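9 May 2020

Ravero wants $1764 for a tabletop arm, and I think the price is fine. Said it. What isn't fine is the rest of the offer, and since my inbox is full of people asking "should I buy the Ravero kit," I'm writing it once, fast, and linking to it forever.

What you get: one arm, one two-finger gripper, a power brick, a clamp, a login. The login is the problem.

## Buying the arm, renting the brain

The arm works out of the box for 6 things. Ravero calls them skills. Pick, place, push, wipe, sort, fold. Each is a button in the web app, each runs on their server. No internet, no skills. You can still jog the joints by hand from the keyboard, which is fun for an evening.

Want a seventh skill? That's the Lendow plan. Lendow is the training service Ravero bundles with the kit (same building, I'm told, maybe same owners, couldn't confirm). You record 1000 demos, upload, they send back a model. The model stays on their side. You stop paying in September, say, your skill stops in September. You made the demos! Your afternoons, your wrist.

I don't mind paying for training. GPU time costs money, people who know how to do this cost money. But I should get the file.

Compare Meinecke. Uglier arm, louder, manual reads like it was translated twice. But everything runs on the computer next to it, and you can open the folder and look. When it drops something I can go find out why. With Ravero I get a support ticket and a smiley face.

## "Any object, any table"

That's on the box. Come on.

Any object is a big promise for two fingers. Balls roll. Cloth is a different shape every time you put it down. Clear plastic is hard for cameras, ask anyone who has tried, and a shiny tabletop throws the ceiling lights right back at the lens. None of this is exotic stuff, it's what people have in there houses. The Ravero demo reel is eleven clips of matte wooden blocks on a gray mat. Fine for a reel. Put the hard ones in too and let me see the misses. 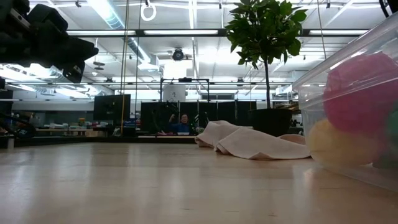
So my ask to all of these companies is the same. Publish the failures. Omum does it, small outfit, they post a plain list with every release: tried this, missed this, gave up on this. I trust there numbers more than anyone's, and they're worse numbers.

Would I buy the Ravero? For a classroom with good wifi and a teacher who wants buttons, yes, today. It's quiet, it's solid, setup was painless. For a lab or a small shop, no. Get the Meinecke, buy ear plugs.

And Ravero, if you're reading: let people download thier own models. Charge extra for it, I'd pay. I'll update this post teh day you do.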